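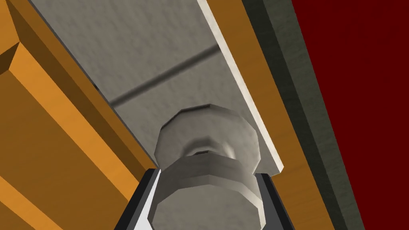

Issue 5, page 4

How does a robot grab a knob?

Reach out and hold a doorknob. Easy, right? Your hand did lots of clever things without asking you first! A robot has to be told every one of them.

At the Pustura workshop, Oi-ling Lam and Kenta Kaneko are building a robot arm they call Ilby. Ilby gets its first tries inside a computer, in a pretend world called a simulation. The big gray knob, the orange wood and the dark red behind it are all drawn by the computer. So are the two black fingers, one on each side of the thick part of the knob.

Two fingers together are called a gripper. Look at the shape they make - a bit like the letter V. You can make one too. Put your thumb and pointer finger around a bottle cap and squeeze gently. Now try it with your fingers too far apart. No grip at all!

Kenta changes one small thing, then runs the test again. He might do that 100 times before lunch, and nothing gets dented if Ilby bumps the wood. Meanwhile Oi-ling is at the bench, screwing together the real arm - she loves that part best.

Try it yourself: wear thick mittens and pick up a coin. Then write down the steps your fingers took, so a friend can follow them exactly. Did you forget one?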